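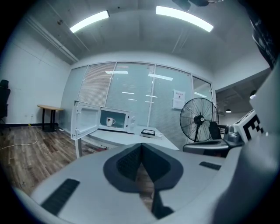
Section 2. Hand-held gripper and break room task, Trindholm office

Checked by: Thảo Đào, Tuesday, before the 12:00 shift
Unit: Skata gripper, asset 1695

2.1 Gripper body and jaws
Ribbed faces in the V notch: OK. Grip strips: OK, left strip to be re-glued at next service.

2.2 Marker block
Square marker legible, no scratches. OK.

2.3 Floor and cables
White cable on the wood-grain floor between the left wall and the side table. Not OK. Operators now walk this area with their eyes on the gripper. Reroute along the wall or fit a cover.

2.4 Microwave
Door opens to the left. Mug on turntable, handle to the right. Keep 4 cm clear on the door side. Power off at the wall while the door task is repeated. Staff have asked when they can heat lunch; the slot is 11:30 to 13:00 and recording stops for it.

2.5 Fan and chairs
Fan stands past the right end of the table, chairs close by. Move chairs back before a run. Fan to stay off during runs.

2.6 Workload
Two operators moved from order entry to recording when Grerkley automated the desk in March. Limit is 17 runs per person before a break. Wrist discomfort reported by one operator, passed to Mac Giolla for review. Comment: the log has no field for breaks. Add one.

2.7 Job descriptions
Still list order entry only. Not OK. Open from previous inspection.

Result: pass with actions on 2.3, 2.6 and 2.7.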